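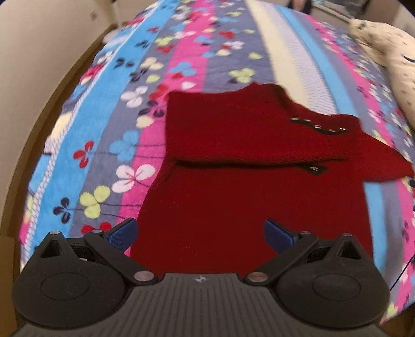 4.2 Choosing where to grasp

Our planner, Dresero, begins with the wrist view alone and asks a simple question of every pixel: if the fingers closed here, would they take hold of one layer of cloth or several? We trained this part on 4000 labeled views, and held back 506 more for testing. Patterned bedding gave us a good deal of trouble early on, as the edges of printed stripes were often scored as folds. Kristóf Oláh suggested adding a second output that marks the outline of the garment – a small change, and one we are very grateful for.

Figure 3. A red knit folded over on itself on a striped blanket, with the fingers open around its lower portion.

Once a grasp point is chosen, the controller lowers the fingers slowly and checks the fold estimate again every 900 milliseconds, stopping if the two estimates disagree.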